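Furniture Surface Care Assistant (Part-Time)
Altar House Study Center, Nirkham

The Altar House Study Center invites applications for the position of Furniture Surface Care Assistant. The appointment is part-time, at 20 hours per week, and is offered for a fixed term beginning in May. The successful candidate will report to Yaa Amoah, Head of Interiors.

The Center maintains more than 1,000 pieces of furniture across 3 buildings: the Main House, the Hundar Reading Rooms and the Fan Street Annex. Most are in daily use by readers and visiting groups. The assistant will be responsible for the routine care of tables and desks, with particular attention to pale wood veneers.

Duties include:

Clearing, dusting and wiping tabletops before the reading rooms open at 9:00 a.m.
Inspecting surfaces under both daylight and room lighting and recording scratches, rings, lifting edges and changes in color
Applying approved cleaning products in accordance with the Center's written procedures
Preparing a monthly condition report for each room
Assisting with the movement of furniture between buildings

Light-colored veneers require patience. Glare from windows and lamps can hide the grain over part of a tabletop, and minor damage is easily missed if a surface is viewed from one side only. Applicants should be comfortable working slowly and returning to the same surface more than once.

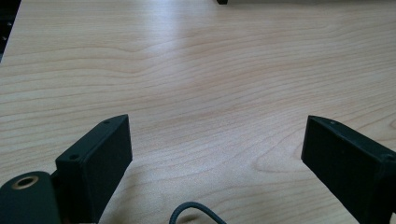
Pale wood veneer with wavy grain and an oval figure at right. The grain is less distinct where light falls on the surface.

Applicants must hold a high school diploma or equivalent and have at least one year of experience in housekeeping, furniture finishing, collections care or a related field. The ability to write brief, accurate notes is essential. Knowledge of wood finishes is desirable, and training will be given during the first 3 weeks of employment. The position involves standing, bending and lifting with a colleague.

Interested persons should submit a letter of application, a current résumé and the names of two references to the Office of Interiors, Altar House Study Center, Nirkham. Applications may be delivered to the front desk of the Main House until 4:30 p.m. on any working day while the position remains open. Candidates selected for interview will be asked to complete a short practical exercise in surface inspection.

The Center is an equal opportunity employer. Applicants who require an accommodation at any stage of the process should state this in their letter.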